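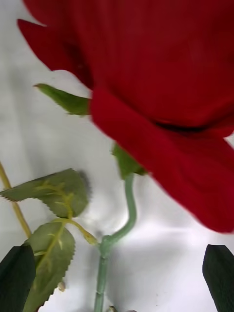
Blog > House stuff > Flowers

New posts - Archive - Recipes - About me

December
by Kazimír Hudec

Quick one tonight, I have bread in the oven and 15 minutes before it needs me.

So the rose question. Every winter I want flowers on the hall table and every winter I buy a bunch that gives up in 6 days. This year - red roses, one to a vase, nothing else in with them. A big bunch looks like a hotel lobby. One looks like you meant it.

Got the vases from Gorano in Gullville, the narrow kind, on the shelf at the back by the lamps. Bought two, should of bought three. One for the hall, one for the bathroom window. The bathroom one is my favorite so far, no idea why. Small room, big red thing.

Stuff I've worked out:

Leave some leaves on. I used to strip the whole stem because my mother did. Looks like a stick with a hat. A couple of leaves partway down and it's a rose again.

Don't fight the bend. If the stem curves, turn the vase until it leans toward the room. Took me 13 tries with the hall one, my wife timed the last few.

Outer petals - the ones that roll back and go a bit thick at the edge. I used to pull them off. Leave them! That's the best part.

Pale wall behind it. Our hall was dark green until October and red just sank into it. Now it's an off-white and the leaves show up too, even get a little shadow off them in the evening when the lamp is on.

Still to do: move the coats, find the good scissors, wipe down teh table properly before my sister gets here. And she'll want to know where the key dish went. It's in the drawer.

Oven's beeping. More on the hall when the coat hooks are up.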